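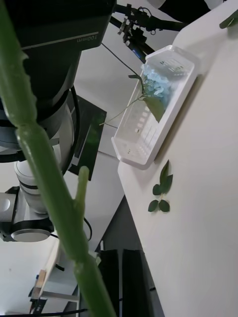
A flower stem up close. See the thick bump? It's called a node!

How Do Plants Drink?

You drink with your mouth. Plants don't have one. So how does water get from the dirt all the way up to a leaf?

Start at the bottom – roots. Roots have tiny hairs, way thinner than yours. Water in the soil soaks into them. Good so far.

Next stop, the stem. Inside are lots of skinny tubes called xylem (say ZY-lem). Think of a bunch of drinking straws, really really skinny ones. Water goes up.

But who is sucking on the straw? The leaves, sort of! Leaves have teeny holes. Water slips out of the holes into the air. When some leaves, it tugs on the water behind it, and that tugs on the water behind that. Like kids in a line holding hands. Water likes to stick to water, so the line dosen't break easily.

What about nodes? Those are the spots where leaves and side shoots grow. Some stems have lots, some only a few.

Big trees do this too. A tree 100 feet tall has to pull water the whole way up. No pump. No motor.

TRY IT – Colored Celery

You need:
a stalk of celery with leaves on
a glass of water
food coloring, red or blue (blue is best)
a grown-up to cut the end off the celery

Put 40 drops of color in the glass. Yes, 40, it should look really dark. Stand the celery in it, cut end down. Leave it over night.

In the morning look at the leaves. Then ask your grown-up to slice the stalk across. Little colored dots! Those are the tubes.

No color? Wait another day. Old floppy celery can be slow.

Words to know
Root: the part that takes in water
Xylem: tubes that carry water up
Node: where leaves and shoots start

Written by Chutima Panyasiri for the Clandonmont Kids page, 4/25/25
Next time: why are leafs green?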